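About Us | Who We Are

Cullgate started with one workbench and a stack of sheet-metal boxes that needed stuff put in them. Still mostly what we do. Enclosures, trays, open housings, small-run assembly, and the fiddly jobs bigger shops send back with a polite email.

Eugénie Huet and Faisal Rana opened the place in November, 19 years ago, in two rooms behind a tile store. Eugénie did the bending, Faisal did everything with a wire on it. There are 8 of us now and we have the whole building – plus the old tile store, which is where the racking lives.

Work gets done on wooden tables. We like them. Easy to clamp to, easy to sand down, and cheap to replace when someone drills through the top (Faisal, twice). A box goes on the table, a clamp goes on the edge, and it stays put untill the job is finished. Blocks and small parts get fitted down on the floor of the box, so that part gets scuffed. It gets cleaned up before it ships. 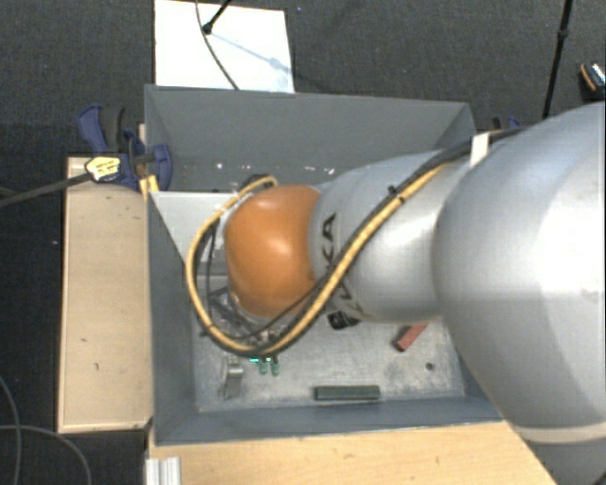
Who does what

Sadia Swati – quotes, drawings, and telling you when your hole pattern won't work. Send her the drawing early, even a bad one.

Nandi Le Roux – bench lead. Fits, wires, checks. Runs the Skasa line, our own range of open boxes with sloped sides, sold in 7 sizes.

Zeeshan Sandhu – packing and deliveries. Knows every loading dock in the county.

What we take on

One-offs, repeats, repairs to older Skasa boxes. No painting, we send that out to Giltex and add it to your quote. No minimum order. Smal jobs usually go out in 2 weeks, longer if the metal has to be ordered in.

Visits welcome, call first. Park on the side street – the front is for trucks.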